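How close can hands be to the gripper when folding clothes?
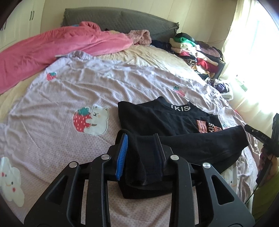
Black top in the jaws, folding on the bed.

We do laundry folding with hand-held grippers and I'm writing our house rules. Is there a set distance for fingers? – Jessie Leckie

Danica Atanasov
We say 300 mm from the other person's jaws, and let go before you swap sides. Keep the cable off the bed too – it drags the sheet.

Valbona Softić
No idea about a standard, sorry! I'd just stop for a break every 16 garments.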